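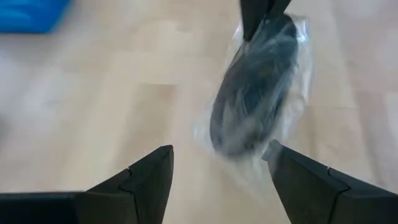 Small Items Left at Momunstead: Frequently Asked Questions

Last updated 22 June 2025

What counts as a small item?

Anything that fits in one of our clear plastic bags or sorting trays. Most of what comes to us is toiletries, remotes, chargers, cases, hair tools and sample packets. Coats, luggage and strollers go through the front office on Cabrera Street and have their own form.

I checked out this morning. When will my things be sorted?

Rooms are cleared by noon and the items go to the sorting table the same afternoon. If you left on a weekend, allow an extra day.

How are items sorted?

Everything from a room is laid out on the table together and then split up. Small loose things go into the blue and yellow trays. Blue is for items that will be mailed or held for pickup. Yellow is for items we still have a question about, such as a remote that might belong to the room. The color tells you nothing about value.
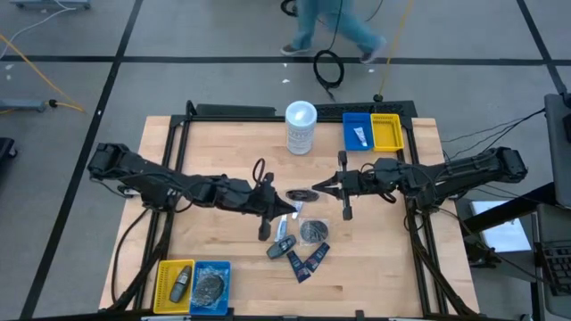
Sorting table with blue and yellow trays

Why did my item come back in a plastic bag?

Round and oval items roll, and dark ones are easy to lose among other dark things, so we bag many of them before they go on the shelf. The bag is yours to keep or throw away. If an item arrives in a bag of its own, we leave it in that bag.

Do you keep opened tubes and lotions?

Yes, for 43 days, if the cap closes. We do not mail them unless you ask. A tube that has leaked is thrown out and noted on the room sheet.

What about sealed packets?

Unopened packets are kept with the rest of your items. If you don't want them back, tell us when you claim and we will put them in the free bin at the Zukbridge entrance.

I left a hair dryer. Was it mine or the room's?

Room hair dryers have a number written on the plug. If yours had no number, it should be with us. Please give the color and the shape of the nozzle when you write. "Gray, straight nozzle" is enough to start with – we have several gray ones at any given time.
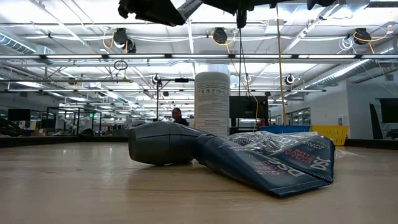
Edith Benavides

I handle most hair dryer and remote claims, and the question I get most is whether the cord can be wrapped around the handle for mailing. I would ask you not to request that. We fold the cord loosely and tie it once.

Can someone else pick up for me?

Yes. Send us their full name ahead of time. They will need ID and the claim number.

How much does mailing cost?

You pay the postage plus a $2 handling fee. Packages over 60 ounces need to be picked up in person. We don't ship outside the country.

How long do you hold everything else?

Electronics and hair tools are held for 300 days. After that they are donated, and we can't trace them once they leave.

How do I file a claim?

Use the Plolta form linked from your booking email, or call the desk and ask for Shirin Daneshvar. Include your room number and checkout date. One form covers everything from the same stay, so please don't send a second one for the same room – add a note to the first.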